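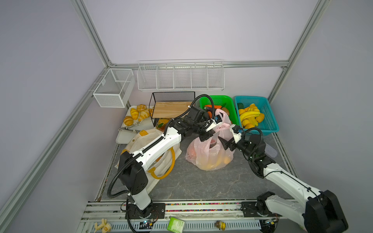
Two arms are more trouble than twice one arm, and if you only take one thing away from my bit of the newsletter this time, take that (and then please read the part about the red button, since it affects anybody who ever puts a hand inside the cell). We had a proper fault in Andurach on Tuesday, December 8, 2020, the first that I'd call a safety matter and not just a nuisance. For those of you who haven't been down the corridor for a while, the shopping job now has the pair of them handling thin pink carrier bags by the handles, with the fruit and veg baskets at the back and the croissants sitting on their tray with the tongs. It looks like a very small and very slow greengrocer's. I'm fond of it!

So, what happened. We'd been running the bag routine since the morning and had got to 142 goes without anything worse than a dropped orange. The routine goes like this: the left arm takes one handle, the right arm takes the other, they spread the mouth of the bag a little, hold it, lift it slightly, put it down and let go. The two arms are meant to behave as a couple during all of that. If one of them stops, for whatever reason, the other has to stop as well, and quickly. We allow 200 milliseconds, and that's generous.

On the next go the left arm tripped its force limit. Quite right too, the handle had twisted round one of the fingers and it was pulling harder than it should. It stopped dead and its light went amber. The right arm carried on. It finished spreading the bag, then it started lifting, with the left arm still clamped on to the other handle like somebody refusing to let go of a suitcase. The bag stretched (they stretch a lot further than you'd think), then it went at the seam, and there was produce everywhere. A potato ended up under the right elbow.

Now, a torn bag is nothing. We tear bags all the time. What bothered me was that Dorothy Entwistle was on the desk and had seen the amber light come on, and she'd started to get up to free the handle. She hadn't got as far as the cell, she was still pushing her chair back, but every one of us has got into the way of reading an amber light as "it's stopped, in you go". It had stopped. The other one hadn't, and it was about to let go of a stretched bag full of spuds with a good deal of enthusiasm. She hit the red button, both arms froze, and we all stood there for a bit. Then she switched the kettle on, which I think was the right order to do things in.

I wrote the whole thing down before we touched anything, and I'd ask everyone to do the same if you get something like it. Where each arm was, what the lights said, what was on the screen, who was standing where. It took a quarter of an hour and it saved us days. My first idea was that the left arm had never sent its stop message, and if I hadn't had the screen notes in front of me I'd have gone off and taken the poor thing's cable to bits for no reason at all. 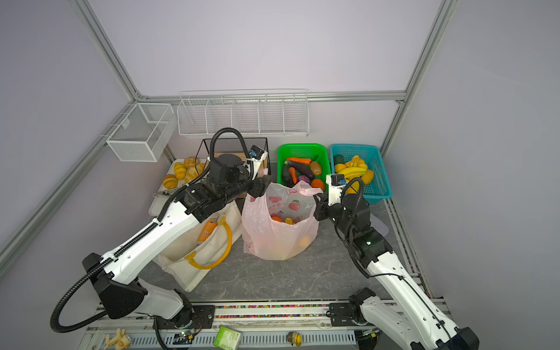 Ilango Sundaram went through the logs that afternoon and found the message straight away. The left arm had sent it, on time, no fuss. It had even arrived. The trouble was at the other end. Back when we moved everything over to Grirkelix, the program that looks after both arms, we changed how the right arm decides whether to listen. It now checks a little flag that says "I'm working as part of a pair", and if the flag is down it treats its neighbour's stop as none of its business. That's sensible enough for jobs where each arm is off doing its own thing. You don't want the right arm giving up on the bananas just from the left one having a sulk over a bread roll.

What we'd missed is that the flag gets cleared whenever a gripper re-grips. The right gripper had slipped on its handle, opened a touch and closed again, all by itself, exactly as we'd asked it to back in the autumn when we were so pleased with ourselves about slip recovery. Re-grip, flag down, and nothing put it back up. From then on the right arm thought it was working alone. It had a hold of one side of a bag and, as far as it knew, the bag was all its own.

And here's the bit that made me feel a bit ill. Ilango went back over older runs to see how often the flag had been down when it shouldn't have been. In a batch of 155 he found 3. Nothing had gone wrong in any of them, purely by luck: the left arm hadn't happened to trip at the same time. We'd looked at those runs, said "lovely, nice bags" and moved on. I signed that batch off myself, so there's no use my pulling a face at anyone else.

A few of you have asked why we bother with the force limit at all if it's going to set off this sort of thing. Please don't turn it up! I know it's a pain with these bags. The plastic is so thin that it creeps round a finger and bunches, and you get a trip that looks like nonsense on the screen, and it's very tempting to nudge the number up until it goes away. The trip was the one part of the afternoon that did its job. If the left arm had been allowed to pull as hard as it fancied we'd have had two arms in a tug of war, and I'd sooner lose a carrier bag than a wrist joint. Or somebody's fingers.

What we've changed so far:

The pair flag now belongs to the job and not to the gripper. A re-grip can't touch it. It goes up when the bag routine starts, and it only comes down when both grippers report open.

Any stop on either arm stops both, in every job, until we're happier. Yes, that includes the jobs where they work separately. It's going to be slow and you're going to grumble, and I'll be grumbling with you. We'll look at it again in January.

The amber light has been rewired so that the two lights come on together. One amber by itself should no longer be possible. If you see one amber by itself, treat both arms as moving, press the red button, and come and find me or Ilango.

The red button gets pressed before any hand goes in, every time. I know this was always the rule. I also know that it had gone soft, and it had gone soft with me more than anyone, as I'm the one forever leaning in to straighten a basket. Dorothy has very kindly agreed to shout at me.

We tested the new flag the boring way, which is to say I sat there with a bag and caused trouble. First we ran it at a crawl with no bag at all and faked a trip on the left in software, then on the right, then on both. Then we did it with an empty bag. Then with a bit of fruit in it, at working speed, making the right gripper slip deliberately by putting a smear of washing-up liquid on the handle (thank you, Dorothy, horrible idea, worked a treat). Every time the second arm stopped inside the limit, slipped handle or no slipped handle. The slowest was the one with both arms lifting, and I'd like to understand that better before I say any more about it here.

One thing we haven't sorted is what the arms should do after they've stopped. At the moment they simply hold. That's fine for a light bag and less fine for a full one, where you've got a stretched handle storing up a bit of spring and a person coming over to deal with it. Ilango would like them to relax gently towards each other by a centimetre or two before they lock. I'm nervous about anything that moves after it's supposed to have stopped, however gently, and we've been going round in circles on it over tea – he does have a point, I just don't like it. If any of you have dealt with two arms sharing something floppy (the towel lot must have, surely?), please tell us what you did and how it behaved. I'm not proud.

Also still open: the tote. The canvas one with the yellow handles is much stiffer and stronger than the carriers, so it isn't going to give way and save us. It'll stay out of two-armed lifting until the holding question is settled. You can still have it in the cell for loading, with one arm, and I'd ask you to keep its handles well clear of the other arm's path. They loop up, they catch on things, and I've been caught out by one myself with a cup of coffee in the other hand.

The log from the day and Ilango's list of the affected runs are in the shared folder under Andurach, faults. If you used anything from the bag batch in your own work, have a look at the list first. The pictures and the grip data are fine, nothing wrong with those, but the pair timings from the flagged runs are rubbish and want leaving out.

Bag runs start again on the slow setting as soon as we've got more carriers in. If you've a drawer full of thin ones at home, the sort with the floppy handles, bring them along and leave them on my desk.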